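Letter block

A letter block, also called an alphabet block, is a small cube with a capital letter on one or more of its faces. It is used as a toy and as a help for learning to read. Blocks of one set usually come in a few strong colours, and the letter is often printed in a paler shade of the same colour.

The Skustier set, sold in Somthorpe from the 1970s, had 31 blocks – one for each letter and five extra vowels. The museum at Wolside keeps 3 complete sets in a collection of 1,330 wooden toys.

In placing games, outlines are drawn on a table or a sheet of paper, and the child puts a block inside each outline. A square turned on its corner, like a diamond, is considered harder than a straight one.

See also: Toy block, Shape sorter

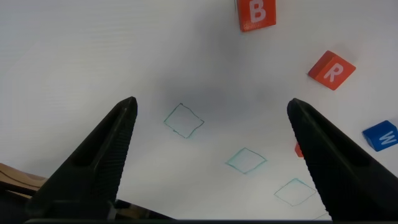

Red and blue letter blocks on a white table with drawn diamond outlines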